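Sorting out the play kitchen

I have been putting off the play kitchen bin since March. It lives under the bench in the back room, it holds whatever got thrown into it, and the lid stopped closing a long time ago. Yesterday I dragged it out and decided to go through it in small lots, a few things on a table at a time, wash them, and decide what stays.

I started with 213 pieces. I know because I wrote it down in the notebook where I keep track of what goes to the swap. A good third of that was food with no purpose left, like half a sandwich or a pizza slice with no pizza. Those went in a bag first, which made the rest easier.

The rule I settled on is that every lot has to be enough to cook something with. A pot, a pan, something to stir or flip with, a plate, a bowl, and a bit of food. If a lot can't make a pretend dinner, I trade pieces with the next one until it can. The first lot came together without much trouble. Black pot, black frying pan, green slotted spatula, the pale purple plate, the small blue bowl, two strawberries, an orange slice, a ginger root, the ketchup and the green colander. 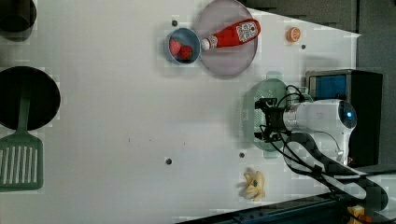

Aurora Valente wrote back that she would take the ginger out, as her kids never once knew what it was and used it as a rock. She would also put in a second plate, because one plate means one person eats and the other one cries.

She is right about the plate. I went back to the bin and found a white one with a chip in the rim, which I sanded down a little. The ginger is staying. At our house it goes in soup, and soup gets made more than anything else. I like having one food in there that isn't obvious.

The colander I went back and forth on. It takes up more room than anything except the pan, and it doesn't nest with the bowl the way I wanted. But it is the thing that gets carried around the most. It has been a hat and a bed for a bear, and last summer it did a lot of work in the sandbox. I ran an old toothbrush along the slots to get the grit out, and that took longer than washing everything else together.

Ketchup was the other question. Rosário Sequeira keeps all the bottles and jars in her set on a separate shelf, so they don't roll under things. I tried that and it looked nice for an hour. Then the ketchup was back on the plate, which is where it always ends up. The strawberries live in the blue bowl and the ketchup lies on the plate, and I have stopped moving either of them.

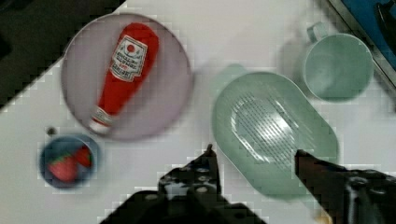 So the storage has to work with that. I bought 5 shallow trays from Vilela, the plain ones with a low side, and each lot gets its own tray. The bowl goes in with the strawberries already inside it. The plate goes flat with the ketchup on top. The pan goes underneath with the spatula across it, and the colander stands at the end on its side. It isn't a tight fit, but a small kid can put it back without help – that was the point of doing this.

Washing notes, for anyone doing the same. Warm water and dish soap for everything, no soaking for anything with a paper label. Anything hollow gets squeezed out and stood on a towel overnight, cap off if it comes off.

Three lots are done and there are two to go. The cups are next, and there are far too many cups.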